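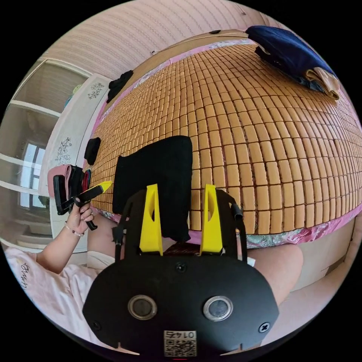
4.2 The bed as a work surface

Beds first, then tables. In the homes we visited the bed did most of the laundry work that the literature gives to the table or the ironing board (Marinho and Batista, pilot notes, June). Clothes were dropped on it, sorted on it, folded on it, left on it. Sleeping came up in the interviews mainly as the thing that forces the piles to move.

What we logged was placements. A placement is one item set down and let go of. Over the whole study we have 1383, coded from the visits and from the diaries people kept in between. Items that were only lifted and shaken out are not in there. Items put down twice are in there twice, which inflates the bed a bit compared with the shelf, see limitations.

Surface matters more than we planned for. A soft blanket swallows the edges of a small fold and people re-fold. A firm cover doesn't. Bamboo tile mats came up again and again in the Siqueira homes, laid over the bedding in the warm months, and people liked them for folding even if they had bought them for sleeping. "It's flat, it stays flat, I don't chase the corners" (diary, Siqueira). Figure 2 is a bed of this kind. Tan bamboo blocks over a pink floral sheet, a folded black cloth out in the middle of the mat, a navy garment folded toward the head of the bed with a beige cloth tucked under one corner. More black cloth along the left side of the mat.

Spacing. The folded things in Figure 2 are mostly apart, not in one stack, and this is what we call a spread layout. Spread layouts were the usual thing on mats and rare on tables, where people went straight to stacking. We first coded spread as "unfinished" and had to go back. Several people told us a spread bed was done as far as they were concerned, each thing in its spot, easy to grab. So the code now describes postion only and says nothing about whether the job is over. Recoding was done by both of us, disagreements talked through.

Overlap is the messy case. Beige under navy in Figure 2, is that a stack of two or a spread with contact? We settled on contact if the lower item is covered at a corner or an edge, stack if it is covered across most of its face. By that rule it goes down as contact. Not a great rule for thick items, towels especially. Kept it anyway, for consistency with the Mirton visits which were coded before we had a better one.

Things that are not laundry. We nearly left these out. Then it became clear in Mirton that bags, blankets and tools share the bed with the clothes nearly all the time and change where the clothes can go. In Figure 2 there is a pink and black bag near the edge of the mat, a light pink blanket with dark lettering at the lower left, and a folding utility knife, yellow and black handle, in the hand. All three get the code "other, present." We do not guess at use. Bags got their own line in the tables later on, blankets should of have too.

Color. Dark items are the weak point in the coding. Black cloth folded small is hard to name from a still and we stopped trying: "black cloth item" is a valid entry, and a good share of the entries are just that. Where the diary named the garment we took the diary's word. Agreement between coders on item type was lower for dark items in every home, on position it was fine.

Two differences between sites, briefly. Bremeck homes had more hard furniture in the bedroom and the bed share drops accordingly. Mirton homes folded later in the day, often with the piles still out at bedtime, moved to a chair and then back to the bed the next morning. One diary has the same navy shirt making that trip for 2 days. Not in Figure 2, different home.

Sitting posture is taken up in 4.3, along with reach.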